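Re: [Natwood Allotments] Water butts and the standpipe rota
2 min read · 4 comments · 1 share

Hello all,

Replies to Luzius's points are set out by heading, with his message quoted at the bottom.

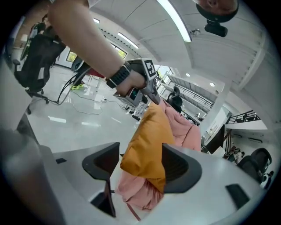

The standpipe

The tap by the lower gate is back on. The washer had gone and the thread was worn as well, so the whole head has been changed. Please close it by hand only. If it drips after that, tell me and leave the spanner in the shed.

Hoses are fine before 10 in the morning and after 6 in the evening. Between those times it is cans only until the end of the season. The pressure at the top plots drops to almost nothing when two hoses run at once, and the people up there have put up with it for two summers.

Shared butts

Luzius asked about size. The old ones by the Voyle Lane hedge hold 158 litres each and are empty after a few dry days. I would go for two at 300 litres on the long shed, one for each downpipe. A single 500 litre tank would cost less per litre, but the ground at that end is soft and I don't want to dig out a base for it.

We have 100 pounds left over from the seed order. That covers the fittings and a stand. The butts themselves would have to come out of next year's rents, so this needs a show of hands in March.

Mulch

There is still a heap of chipped bark by the compost bays. Help yourselves, one barrow per plot to start with. Water the bed well first – bark on dry soil keeps the rain off it.

Mared Gethin
Plot 12

> Luzius Kofler wrote:
> Is there any news on the lower tap? I carried cans from
> the top one all last week. Also, could we think about bigger
> butts before next summer? The two by the hedge were dry
> again when I looked, and my beans are suffering. I can help
> with the fitting and I have a drill.

Recent in this list
Spare leek seedlings, plot 7
Gate code change
Blight on the early potatoes
Lost: green kneeling mat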